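Hand-held grippers at Starkdale: questions we keep getting
Last revised September 2026

Is it really less work to look after than a robot arm?
The supplier's leaflet says so. We have our doubts. There are no motors to grease, but you get finger pads, marker cubes, headsets, batteries and a great many cables, and each of them can spoil a day.

How long does setting up take?
Tornona's guide says 30 minutes. We allow 40 for a pair of grippers, and longer if anyone has moved the router.

What should I check before picking one up?
Both finger pads for tears. The marker faces for scratches or grease. Then open and close the fingers by hand and feel for grit. Don't trust the green light on its own: it tells you there is power and very little else.

What does it look like in use?
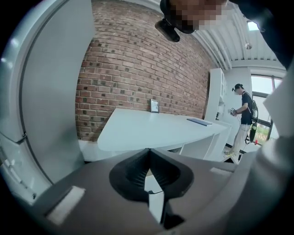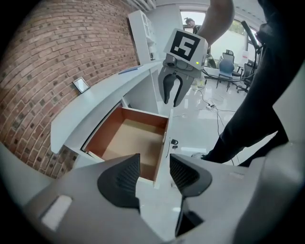 Grippers out at the white desk, drawer open.
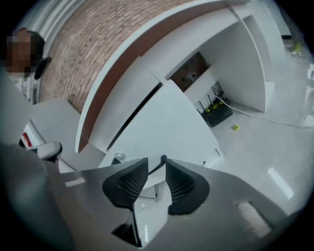
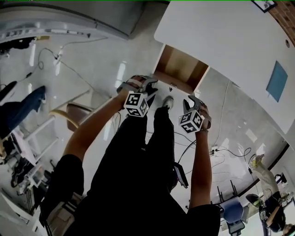 Do the cables have to be on the floor?
We'd like fewer of them. The wireless kit from Grenley was meant to sort this out, and we sent it back in March. Coil the slack and keep it away from chair wheels.

How often do the finger pads need changing?
Jabłońska, who make ours, quote 100 hours. Our last set was past use at 83, so look at the pads and ignore the chart. Change both sides together or the grip pulls to one side.

Can I clean the marker cubes with spray?
No. Use a dry cloth. If a printed face is lifting at the corner, replace the whole face. Glue leaves a shine, and the tracking is fussy enough already.

Does recalibrating fix drift?
Sometimes. It gets suggested for everything. Check first that the cube is tight on its mount and the camera hasn't been knocked, then recalibrate once. If the drift comes back, label the gripper and put it on the repair shelf.

Can I repair one myself?
Pads and marker faces, yes. Leave the housing shut, whatever the videos say.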